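PLANDDALE - The Howells Foundation for Local Learning today opened applications for its Villen Grants, a funding program for public libraries and small museums that wish to extend their evening hours. The program will award a total of 733 thousand dollars to institutions across the Planddale area, with first payments scheduled for release once agreements have been signed.

The grants respond to a survey of residents conducted by the Foundation in June. The survey drew 3,818 completed responses from library cardholders, museum members and households that reported using neither service. Shorter opening hours were the reason most often given for not visiting, ahead of distance, parking and the cost of admission. Respondents with school-age children were especially likely to say that their local branch had closed by the time the family was free to go.

Funding may be used for staff wages, building security, heating and lighting, and public programs held after 5 p.m. on weekdays. It may not be used to replace money already committed by a city or county, and it may not be used for new construction. Applicants may request support for one or two years. Those requesting a second year must show how the added hours will be paid for when the grant ends.

The Villen Grants build on a pilot carried out at 17 sites, including the Flalby Public Library and the Howells Reading Room in downtown Planddale. Participating sites stayed open until 9 p.m. on two weekdays of their choosing. Several used the time for adult reading classes and tax help, while others left their rooms open for quiet study. The Foundation's review of the pilot found that quiet study was the use most often requested again, and the new program does not require applicants to offer scheduled events.

Sites in the pilot also reported that evening visitors were often new visitors. At Flalby, the library issued cards at the service desk throughout the evening and moved its local history collection to the ground floor so that it could be used after the upper level had closed. The library has since made both changes permanent. 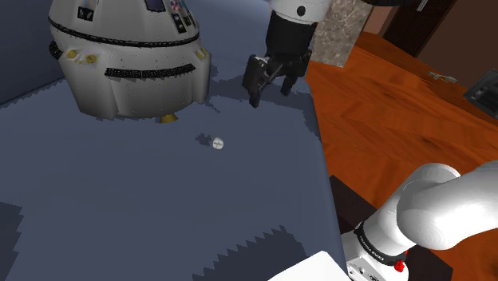

Museums are eligible for the first time. The Foundation will consider proposals from institutions of any subject area, including science, natural history, art and regional heritage, provided that they are open to the public and operate on a nonprofit basis. A museum that charges admission must offer a reduced evening rate or free entry on at least one evening each month. Joint proposals from a museum and a neighboring library are welcome and should name a single lead applicant.

Applications will be read by a panel drawn from outside the Foundation. Panel members may not take part in decisions on any institution where they are employed or serve on the board. The panel will give preference to communities where no library or museum is now open past 6 p.m., and to applicants that can begin extended hours within three months of an award. Applicants that are not selected will receive written comments and may apply again in the next round.

An information session for prospective applicants will be held at the Howells Reading Room on 3rd October, beginning at 10 a.m. Attendance is free and is not required in order to apply. Guidelines, budget forms and a recording of the session will be made available through the Foundation's grants office, and printed copies may be collected from the front desk of the Flalby Public Library during opening hours.

About the Howells Foundation for Local Learning

The Howells Foundation for Local Learning is a private grantmaking organization based in Planddale. It supports libraries, museums and adult education providers through direct grants, staff training and shared purchasing - with an emphasis on small institutions serving rural and suburban communities.

Media inquiries should be directed to the Foundation's communications office in Planddale.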